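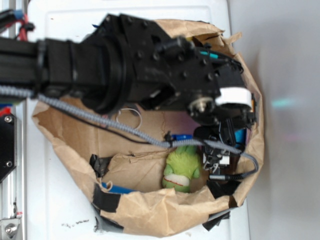 Brown paper bag, torn open at the top.

Paper and Food Scrap Collection in Rirkley: Frequently Asked Questions

Porevent collects food scraps, yard trimmings and clean paper from homes and small businesses in Rirkley. The answers on this page cover the questions our office gets most often. If you live in an apartment building, please read the section on shared bins first, as some of the rules are different.

GETTING STARTED

Who can sign up?
Any household inside the town limits, and any business with fewer than ten employees. Larger businesses need a commercial account. Call the office and ask for Nusrat Kodikara, who sets those up.

What does it cost?
The household plan is $156 a year, paid in one or two installments. Small businesses pay $349 a year and get two carts instead of one. There is no sign-up fee. If you join partway through the year, you pay for the months that are left.

How long does it take to get a cart?
Usually within two weeks. Carts are delivered to the curb, and you don't need to be home. The starter guide and your route card are taped inside the lid.

Can I cancel?
Yes. Call or write to the office and leave your cart at the curb on your next collection day. We refund full unused months. A missing cart is charged at $55.

WHAT GOES IN

What food scraps do you take?
Fruit and vegetable peels, bread, rice, pasta, coffee grounds and filters, eggshells, nutshells, cooked leftovers, meat, small bones and cheese. Remove all stickers from fruit. They are plastic and we find them in the finished compost every season.

Can I put in paper bags?
Yes, if they are plain brown paper. Grocery bags, lunch bags and leaf bags are all fine, and torn or stained ones are fine too. Cut off any rope or ribbon handles. Twisted paper handles can stay on.

What about bags with a shiny or waxy lining?
Leave them out. Many coffee, pet food and charcoal bags have a thin plastic or foil layer between sheets of paper. To check, tear a corner slowly. If you see a clear film stretching along the tear, the bag goes in the trash.

Do you take compostable plastic bags?
No. Our composting site at Havlíček Road can't process them in the time each pile gets, even when they are certified. Please use paper or newspaper, or tip the scraps in with no liner at all.

Are pizza boxes accepted?
Yes, grease and all. Take out the small plastic table if there is one and fold the box flat.

What should stay out of the cart?
Plastic of any kind, glass, metal, diapers, pet waste, cat litter, dryer lint, vacuum dust, treated wood, cooking oil in liquid form, and receipts. Most store receipts are printed on coated paper – one or two won't ruin a load, but please keep them out.

Can I mix yard trimmings with food?
Yes. Leaves and grass on the bottom of the cart help keep it clean. Branches must be shorter than the cart is deep and no thicker than your wrist.

USING PAPER BAGS AS LINERS

How do I keep a paper bag from leaking?
Put two or three folded sheets of newspaper in the bottom and drain wet scraps in the sink before you add them. Change the bag every two or three days. A doubled bag holds up better if you cook a lot of soup or stock.

Do I need to close the bag?
Roll the top down twice. Don't use tape, staples or plastic clips. A wooden clothespin works in the kitchen, as long as you take it off before the bag goes out.

Where should I keep the bag in the kitchen?
Anywhere with some air around it. Many people keep it in a small pail on the counter or under the sink. Fish and meat scraps can go in the freezer until the night before pickup.

Do you sell bags?
The office sells small kitchen bags in packs, and Cesari Hardware on Main Street carries the large leaf bags in the fall. You don't have to buy either one. Any plain grocery bag will do the job.

COLLECTION DAY

When should the cart be out?
By 6:30 a.m. Trucks don't follow the same order each week, so a street that is usually collected late may be done first. Place the cart with the handle facing your house and leave an arm's length between it and parked cars.

Can I put extra bags next to the cart?
Only leaf bags, and only from October through the end of November. Each household may leave up to 3 per week. They must be paper, open at the top or rolled down, and light enough for one person to lift. At other times of the year, extra material needs to wait or be brought to the site.

My cart was skipped. What now?
Check the lid for a tag. A yellow tag means the driver saw something that can't be composted, and the reason is marked on it. Remove the item and put the cart out again the following week. If there is no tag, call us before noon the next day and we will send the truck back.

What happens in heavy snow?
Routes may run a day late. We update the recorded message on the office line by 5 a.m. In very cold weather, scraps can freeze to the bottom of the cart. A layer of cardboard or dry leaves helps them drop out.

SHARED BINS

Our building has one shared bin. Who is responsible for it?
The property manager holds the account and is our contact for tags, cleaning and repairs. Tenants can call with questions about what goes in, but we can't change the service without the manager's approval.

How do I get my building to join?
Ask your manager to contact Lenka Čierny at the office. She visits the property to look at where the bin could stand and how the truck would reach it. The visit is free.

The shared bin smells. What can we do?
Wrap scraps in paper before dropping them in, and keep the lid shut. We rinse shared bins once a month from May through September. Extra rinses can be booked by the manager for a fee.

FINISHED COMPOST

Can I get compost back?
Account holders can pick up compost at the Havlíček Road site in April and May. Bring your own buckets or a tarp, a shovel, and your route card. Loading is self-service.

Is it safe for vegetable beds?
Yes. Each batch is tested before it is released, and the latest results are posted at the gate. Mix it into the top few inches of soil – it is too rich for most seedlings to grow in on its own.

I found a bit of plastic in my compost. Should I report it?
Small pieces do get through the screen. Pick them out and put them in the trash. If you see a lot in one load, tell the site staff which pile you took it from.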